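Sirura Adds Printed Crew Sweatshirts and Tote Bags to Plisalley Apparel Line

September 7, 2024 – Sirura has added printed crew sweatshirts and canvas tote bags to Plisalley, its made-to-order apparel line. Orders open today through the Sirura web store. Plisalley has sold printed T-shirts only since its launch in May.

The sweatshirt is a cotton and polyester fleece with a brushed inner face, set-in sleeves and ribbed cuffs. It is offered in 13 colors. The tote is an unlined cotton canvas bag with stitched handles and a flat base. Both items are printed after the order is placed, and no finished stock is held.

Printing is done with water-based pigment inks applied directly to the fabric. Dark garments receive a pretreatment and a white underbase before the color pass. Each piece is then cured in a conveyor dryer and checked against the order sheet before folding.
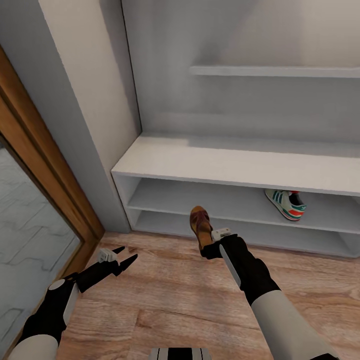

Sethi, which supplies the blank garments, said the fleece is cut slightly longer in the body than its standard style to allow for shrinkage in the first wash. The company added that the side seams are sewn with four-thread overlock and that neck labels are tear-away.

Artwork can be uploaded through Vona, the design tool built into the store. Vona now accepts files with transparent backgrounds and shows a warning when resolution is too low for the selected print size. Lettering under 3 millimeters in height is not recommended on fleece – the raised surface breaks up fine strokes.

Printed sweatshirts should be washed inside out at 30 degrees Celsius and dried on low heat. Totes should be spot cleaned. Bleach and fabric softener should not be used on either item.

Standard orders ship within three business days. Orders of 20 or more pieces with the same artwork qualify for bulk pricing, which is applied at checkout. Size charts and artwork templates are available in the help section of the Sirura web store.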